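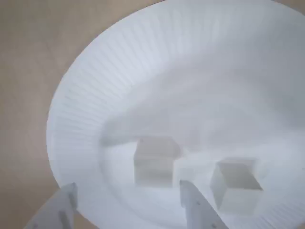 The Zerden plate test is a small benchmark for comparing robot grippers and the cameras mounted beside them. The gripper must lift white cubes from a white paper plate and put them somewhere else. It was devised in Ziltdale by Hae-won Shin and Onni Manninen, and takes its name from the arm on which it was first run. The makers of the arm have never asked for the credit.

Background

Early comparisons at Ziltdale used brightly coloured blocks on a dark mat, a setup in which every camera did well and every supplier was pleased. Shin objected that the results told a buyer very little, except that red is easy to see. Manninen suggested removing the colour altogether. The paper plate was chosen over china after a short and expensive period of using china.

Procedure

Two cubes are set down in the flat middle of the plate, far enough apart for a finger to pass between them. The plate is not fixed to the table. One attempt consists of a single approach, grasp and lift, and a full run is 200 attempts with the same pair of fingers. An attempt fails if the cube is dropped, if the second cube leaves the plate, or if the plate comes along too. The last of these is recorded separately under the heading "catering".

Fingers

Most published runs use flat white fingers with bevelled edges, held on by screws. They were adopted because they were cheap, and their colour has since been defended as a matter of principle: a white finger against a white plate gives the camera one more thing to lose. Narrower fingers made by Vondráček reach between the cubes more easily but are more inclined to catch the ridged rim on the way in. Soft fingertips from Prurico were tried in November and tended to pick up the plate.

Cameras and lighting

Soft, even light is specified, as it leaves only faint grey shading to tell a cube from what it is sitting on. Solange Doucette showed that a desk lamp placed to one side improved most scores considerably. Desk lamps were then banned.

Criticism

Liette Turcotte has argued that the test measures the camera and blames the gripper. Muchen Kang, who maintains the table of results, accepts this and has added a column for it, which is mostly blank. A longer version of 1000 attempts was proposed on 2022-04-16 and remains a proposal. The supply of plates currently stands at 700.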